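Futau Craft Squares, magenta, tested on tile

The Futau squares ship flat in a card sleeve, 6 to a pack. I bought the magenta and used them on white tile with dark grout, a poor surface for detail work but a good one for judging color and edges. Against white the pink is strong and even, and easy to find again after looking away. 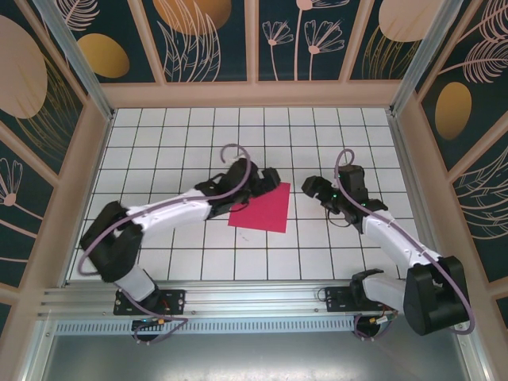 Mavis Pennington asked by email whether the grout lines telegraph through when you press a crease. They do if you press hard across a joint. Keep the crease inside one tile, or put a board underneath.

Stiffness is moderate. A square picked up at opposite corners keeps enough shape to be turned and set down again, and it takes a fold without much spring. The Gosby equivalent is softer and sags toward the middle.
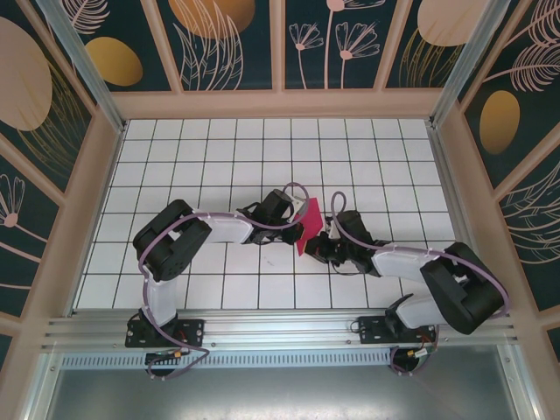
Cutting is less consistent. Of 7 packs, two had a square slightly out of true. The offset is small, but it shows once pieces are stacked and the edges lined up.

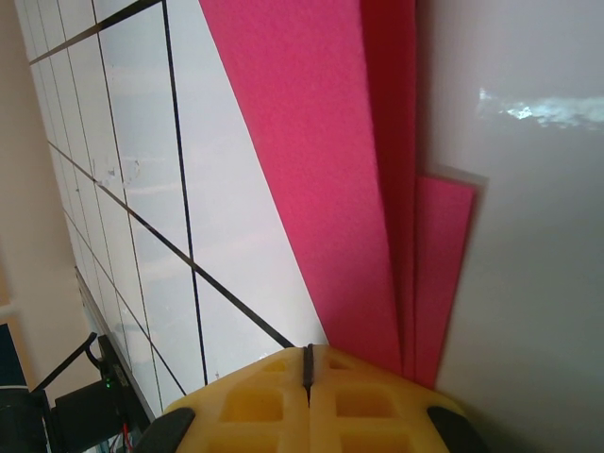 Color transfer was nil on dry tile. I did not test it wet. For templates and folding practice I would buy the Futau again; for anything that has to register exactly, trim first.

Comments (2)

Ferreira: Same cutting problem here, but only in the magenta. My September order was fine.

Mavis Pennington: Thanks — the board fixed it.

Contact | © Flultdale Reviews | Back to top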